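Ondero Automation Practice Group
Minutes of the Working Meeting on Handling of Thin and Flexible Materials
Held 31 Jul 2026, Hivville

Present: Kristof Groen (chair), Chunhua Zou (minutes), representatives of the Khương and Lemon work cells, representative of Site Safety.
Apologies: Purchasing.

1. Minutes of the previous meeting

The minutes of the March meeting were accepted with one correction. Under item 4, "pad cleaning" should read "pad inspection." Cleaning is covered by the maintenance sheet and was not discussed in March.

2. Matters arising

2.1 The revised sign-on sheet is now in use at both cells. Mr. Groen noted that several entries give initials only. Operators are to write their full name.

2.2 The question of who may change a force setting during a shift was left open in March. It is taken up under item 4.

3. Draft practice note on gripping paper and other thin sheets

Chunhua Zou presented the second draft of the practice note. The draft applies to any task in which a robot picks up, holds, carries or hands over a single sheet that bends under its own weight. Cardboard and rigid plastic are outside its scope and remain under the general handling rules.

The main change from the first draft is in clause 8, which deals with how a sheet is to be held. The first draft asked only that the sheet be "secure." The Lemon cell had objected that the word could not be checked. The new wording states that the sheet shall be held between opposing pads, that the pads shall be in contact with the sheet on both faces, and that the free part of the sheet shall not touch any fixed surface while the arm is moving.

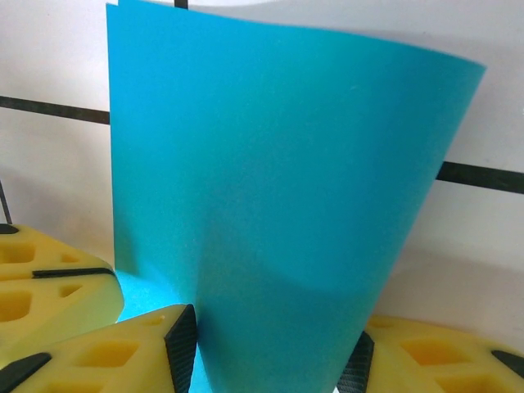

The Khương representative asked whether a crease near the pads should count as damage. The draft was silent on this. After discussion it was agreed that a crease inside the grip area is acceptable for practice stock and for sheets that will be trimmed. It is not acceptable for finished sheets. Clause 8 will be split so that the two cases are stated separately.

The representative also asked that curl in the free part of a sheet not be treated as a fault by itself. Thin stock curls differently from batch to batch, and in the cell's experience a curled sheet can still be placed correctly. Agreed. The note will require operators to record curl only where it leads to a missed placement or to contact with the arm.

Mr. Groen raised the matter of pad surfaces. Ribbed pads are in common use, and the draft had assumed them without saying so. The meeting considered whether to require them. The Lemon cell was not in favor, as it expects to try a smooth pad later in the year and does not wish to apply for an exception. It was agreed that the note will describe the condition of the pad and leave the pattern open. Pads must be free of tears, lifted edges and built-up dust at the start of each shift.

The same approach was agreed for foam fingers. A finger with a split or a piece missing is to be taken out of use. Surface marks are to be noted and left.

4. Changes to force settings

4.1 Site Safety reported that the present rule is being read in two ways. Some operators understand that any change needs approval. Others understand that only an increase does.

4.2 The meeting agreed on the following text:

"The closing force may be lowered by the operator on duty. It may be raised only by the cell lead, and the change shall be entered in the cell log before the next cycle is started."

4.3 Mr. Groen asked that his reservation be recorded. In his view, lowering the force can also create a hazard where the load is heavy. It was answered that the present note covers thin sheets only. He accepted the text on that basis and asked that it not be copied into the general handling rules without further discussion.

5. Trial runs

5.1 Each cell is to complete 400 cycles under the new note before it is adopted. The cycles need not be run in one session.

5.2 The Khương cell has completed 133 cycles to date. The remainder will be run once the split version of clause 8 has been issued. Cycles already completed will count.

5.3 The Lemon cell has not started. Its delay is due to the move of its storage racks, and no concern was raised.

5.4 A dropped sheet is to be logged as a dropped sheet even where the robot recovers it without help. Ms. Zou will add a line to the log form for this purpose.

6. Access during operation

Site Safety reminded the meeting that no person may reach into the work area to straighten a sheet while the arm is enabled. Light stock and soft fingers do not change this rule. The arm must be stopped first, and the person who stopped it is the one who restarts it. The reminder will be posted at both cells.

7. Any other business

The Lemon representative asked for colored stock to be kept apart from white stock on the shelves. Referred to Purchasing.

8. Actions

C. Zou: split clause 8, add the pad and finger wording, circulate the third draft.
C. Zou: amend the log form.
K. Groen: send the text of 4.2 to both cell leads.
Site Safety: post the access reminder.
Khương and Lemon cells: continue or begin trial cycles on receipt of the third draft.

The date of the next meeting will be set when both cells have reported.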